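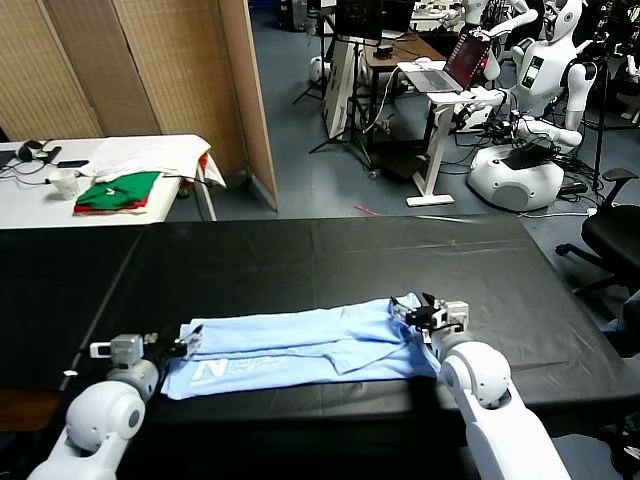
Trilok Mittal wanted to know why we don't just teach the arms one good fold and play it back. It is a fair thing to ask, and several readers put much the same point to us after the last newsletter.

The short answer is that played-back movements only suit a shirt that starts in the same spot every time, lying the same way. We tried it in the spring. If the shirt was moved a few centimetres, the grippers closed on the wrong bit of cloth and every later step went wrong with it. Cloth also changes shape as it is lifted, so even a good start could end in a bad fold.

The method we have been testing in the Skornano project takes a different line. A person guides the two arms through the whole job many times, with the shirt laid out a little differently each time. The software then learns to choose the next small movement from what the head camera shows and where the arms are. It picks again several times a second, so a slipped sleeve can be dealt with on the way.

We now have 2485 guided folds on record. Nearly all of them are T-shirts. Towels turned out to be too easy to tell us much, and we have left long sleeves for later.
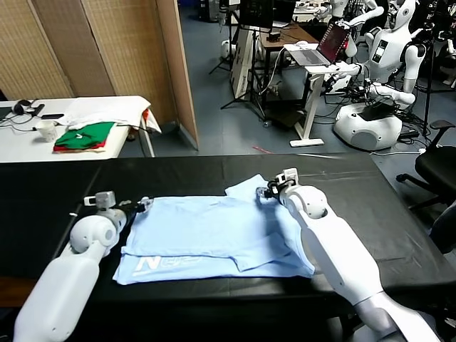 T-shirt folding with two arms, Skornano project

The main change this summer was in how we use the failed attempts. Up to now we threw them out and trained only on clean folds. Mohit Mishra suggested keeping any attempt where the person made a mistake and then put it right, and marking the point where the recovery began. The software is trained on the part after that mark and ignores the part before it.

To see whether this helped, we ran 100 trials with the old training and 100 with the new. The same shirts were used for both, and the starting positions were drawn up beforehand. With the old training, 61 shirts ended as a flat rectangle within our size limit. With the new training it was 78. Most of the gain came from the second sleeve, where the old version would often let go too early and then carry on as if it still had hold of the cloth.
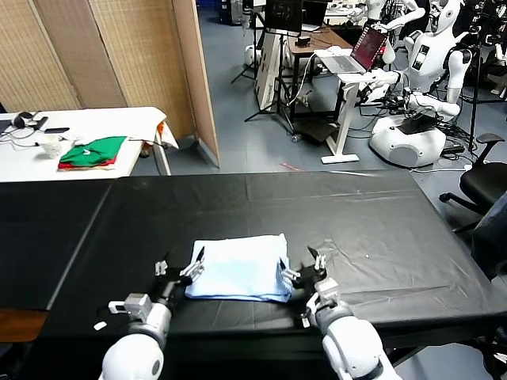
The last step is still the slow one. Once the shirt is down to its final size, both arms go in to square up the sides, and they tend to do this more often than they need to. We have put a limit of 5 passes on it for now - a stopgap, and it will come out again when we have a better way of judging when a fold is good enough.

Two other points for anyone following the work closely. The new training does nothing for shirts that start inside out, and we don't expect it to. It also seems to do worse on very thin fabric, but we have only tried 2 such shirts and would not read much into that yet.

The next set of trials is planned for August, using shirts that were not in the training at all. The marked recordings will be shared with the Tullance group once they have been checked, and the full table of results is available on request.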